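Candberg, February 11, 2020

CROSS-BORDER LIST NAMES LEAD CANDIDATES AND SETS OUT TERMS FOR JOINT GROUP

Four regional parties will stand on a shared platform in November

The Kereama Alliance today named its lead candidates for the November assembly elections and published the terms on which its four member parties will sit together as one group if they win enough seats.

Chibuzor Nwankwo, who has led the Candberg Civic Party for eight years, will head the list in the northern district. Jyoti Katiyar, the deputy leader of Brerero Forward, will head the list in the south. The two were chosen by a vote of delegates from all four parties, held in Brerero at the end of a two-day meeting.

The assembly has 72 seats. Under its standing orders a group needs at least eight members, drawn from no fewer than two districts, before it can claim speaking time in the main debates, a share of the chairs and a paid secretariat. The four parties now hold 22 seats between them but sit separately, and two of them are too small to be recognised as a group at all.

"We have voted the same way on most things that matter to our voters, and we have been called to speak last every time," said Chibuzor Nwankwo. "Smaller parties can put up with that for one term. I don't think we should ask people to vote for us again on the same footing."

What the parties have agreed

The terms run to 62 clauses and were signed by all four party leaders. They cover the budget, transport, housing, local government funding and the conduct of members. The full text can be read at any of the parties' offices and will be sent by post to those who ask for it.

On the budget, the group will vote as one. Members who cannot support the group's line must say so in writing before the second reading and may then abstain, but may not vote against.

On transport, the parties will press for the Candberg to Brerero line to be kept open through the winter timetable and for ticket prices on it to be frozen until the end of the next assembly. They will oppose the plan to hand the smaller stations to the districts without money to run them.

On housing, the group will support a change in the law so that districts may keep the full receipts from the sale of public land, provided the money is spent on homes within the same district. This was the hardest part of the text to settle. The Coastal Union had asked for the receipts to be shared across the whole region, and that request has been dropped in return for a promise of a separate fund for harbour towns.

On local government funding, the parties want the yearly grant to be set three years ahead. At present councils learn their figure a few weeks before they have to set their own budgets.

On conduct, every candidate on the list has had to sign a statement covering past membership of other parties, paid outside work and public remarks. The statements will be published with the nomination papers. A candidate who is found to have left something out will lose the support of all four parties, including their own.

"That last clause was ours and we would not have signed without it," said Jyoti Katiyar. "People in the south remember the last attempt at a joint list. It fell apart over two candidates whose views came out after the ballot papers had been printed. We were asked to look the other way and we left. This time the checks come first."

Talks with other parties

The alliance confirmed that it has held two meetings with the Free Districts Movement, which has campaigned for the assembly to be abolished. The meetings ended without agreement and no others are planned.

Onyekachi Amadi, who led the talks for the alliance, said the gap was too wide to be covered by a form of words.

"They were polite and so were we," he said. "On farm payments and on the railway we could have found something. But they would not sign the conduct statement and they would not say how they would vote on the budget. A group that can't say how it will vote on the budget isn't much use to anyone – least of all to the councils waiting for their money."

The door remains open to single members elected as independents. An independent who wishes to join must accept the terms in full and be approved by at least three of the four parties. There will be no such approvals before polling day.

The alliance will not put up candidates against sitting members of any of its four parties. In the eastern district, where the Candberg Civic Party and the Coastal Union both finished within a few hundred votes of each other last time, the Coastal Union will have first place on the list and the Civic Party second and third. Local branches of both parties have accepted this, the Civic Party's by a narrow vote.

Staff and money

Each party will pay for its own candidates. Shared costs, including printing, halls and the election address, will be met from a joint account to which the parties pay in line with the seats they now hold. Accounts will be published before the poll and again once the count is over. The alliance will not take gifts from companies holding contracts with the assembly or with any district council.

Hafþór Ásgeirsdóttir has been appointed campaign director and will start work at the Candberg office next month. Reynaldo Enriquez will be in charge of policy and will edit the joint manifesto, which is due to be approved by delegates in the early summer. Design and printing will be handled by Pidex, which has done work for two of the four parties before.

The manifesto will have chapters on each of the five subjects in the agreement, with others on schools, skills and new industry, and on the health service. Drafts of these have been sent to branches, which may propose changes until the end of spring. Changes must be sent in by a branch and not by single members.

"The agreement says what we will do together in the chamber," said Reynaldo Enriquez. "The manifesto has to say why somebody in a village with one bus a day should care. The skills chapter is the furthest behind and it's the one I'd most like branches to spend time on. We have had good papers on training for engineering and electronics work, and rather thin ones on how people are meant to get to the colleges." 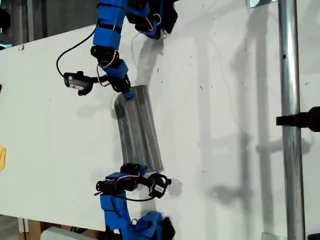
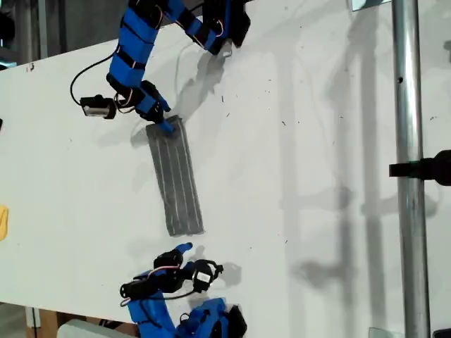 The draft on skills proposes that travel to a place of study be free for anyone under 20 living more than five miles from it, and that adults retraining be given the same help for their first year. It also asks the assembly to stop counting short courses of less than a week towards its training targets. The Civic Party and Brerero Forward have backed both points. The Coastal Union has asked for the age limit to be raised and the smallest member, the Upland List, has yet to reply.

Branches have also been asked for their views on whether the group should support a change in the voting age for assembly elections. The four parties hold different positions on this and the agreement leaves it to a free vote. If the branches come down clearly on one side, delegates may choose to put it in the manifesto – otherwise it stays out.

Dates for branch meetings will be sent out by the party offices. Members who belong to a branch with fewer than ten people may attend the meeting of a neighbouring branch and vote there, so long as they tell both secretaries beforehand.

Notes to editors

The Kereama Alliance is made up of the Candberg Civic Party, Brerero Forward, the Coastal Union and the Upland List. It is registered as a joint list and not as a party. Members join one of the four parties and cannot join the alliance itself.

The names of the remaining candidates will be released district by district once the conduct statements have been checked. The northern district will be first.

Chibuzor Nwankwo and Jyoti Katiyar are available for interview. Requests should be made through the press desk at the Candberg office. Questions about the text of the agreement should be addressed to Reynaldo Enriquez, and questions about campaign spending to Hafþór Ásgeirsdóttir.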